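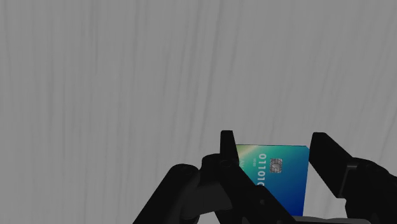 Figure 1. Pale gray surface with wood-like grain.

Waiting Time and Table Choice in the Kaewsai Canteen
Rungnapa Onsri, second-year project, November

1. Purpose
The Kaewsai canteen has 100 seats, but many students say they cannot find a place at noon. I wanted to learn if the problem is the number of seats or the shape of the tables.

2. Method
I sat near the door for 45 minutes on four days and wrote down where each group went. I also gave a short paper form to students in the line. The forms were collected before 1 p.m.

3. Results
Most groups had two or three people, and they did not like to share a long table with strangers. They waited by the wall even when seats were free. 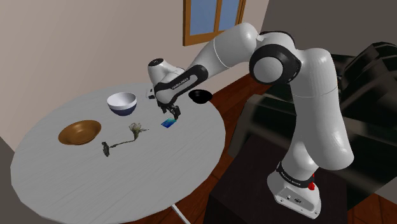
Small groups chose the round tables first, every day. A person alone often put a bag or a book there to keep the whole table. A round white table like the one in Figure 2, with a small blue card lying on it or held just there, is the kind I would suggest for the window side – the card could show if the table is open for sharing. Stokent sells a similar table for 2,000 baht, but I did not ask for the price of delivery.

4. Limits
I did not observe in the exam weeks. The Tumunum building has its own canteen and I could not compare the two.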